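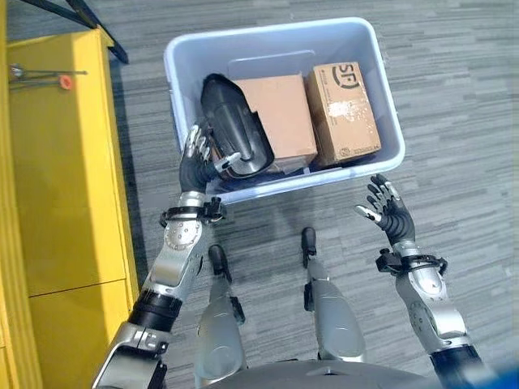
A plastic storage bin with two cardboard boxes inside

Planning a Young Child's Birthday Party at a Mallden Community Room

Families may book a Mallden community room for a children's party lasting up to 2 hours.

Step 1. Choose a start time. For children under five, a 9 a.m. start is recommended, as it finishes well before the midday sleep.

Step 2. Confirm numbers. The Rankin Room holds 43 people, including babies and adults.

Step 3. Ask each family about allergies when you send the invitation. Label all food brought from home.

Step 4. Organise the games. Allow a short break between each one and keep a quiet corner with cushions and colouring sheets.

Step 5. Clean up. Wipe the tables, take rubbish with you and return the key to the Ledora Street desk.

Balloons must not be released outdoors.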